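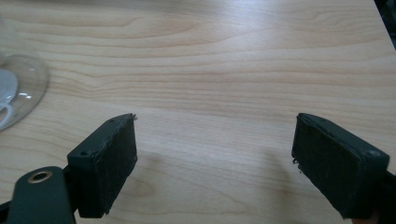 Figure 3. View from the hand-held gripper over a wood-grain tabletop. Both padded fingers are in view and the space between them is empty. A clear glass object is partly visible at the far left.

Yhon Bedoya and Hawi Beyene
October
8 min read

4.2 Estimating finger opening from the wrist view

The hand-held tool carries no encoder on its fingers, so Zurnell has to recover the opening from video alone. Earlier versions did this with printed markers. We dropped the markers and now track the finger blocks directly. In views like Figure 3 the blocks are dark against a pale surface, and a plain threshold gives a usable first mask. The two masks are then fitted with a rigid outline, and the distance between the padded faces is converted to an opening through a calibration table recorded once per tool.

Two things disturb the fit. The first is shadow. Under diffuse light the fingers cast soft gray patches on the table, toward the space between them, and a loose threshold joins these patches to the blocks. The estimated opening then comes out too small. We compare local contrast on both sides of a candidate edge and reject edges that fade over more than 3 pixels. The second is the pad material. Frayed fibers and small pale specks along a pad edge make the outline ragged, so we fit a straight line to each pad face and discard outlying points before measuring.

Wood grain caused less trouble than we expected. Its lines are long and run mostly across the view, while the pad faces are closer to upright. An orientation filter removes most of the false edges. Glare on the table has no effect on the mask, as it is brighter than the threshold.

Clear objects remain a problem for the next stage, which proposes grasp targets. The glass at the left of Figure 3 shows the grain through its body, and the Jiltbridge detector often returns only pieces of its rim. We therefore hold a proposal back until it has been confirmed in some 19 consecutive views. This delays the planner slightly at the start of each approach. Opening estimates do not depend on the detector and are passed to the planner without waiting.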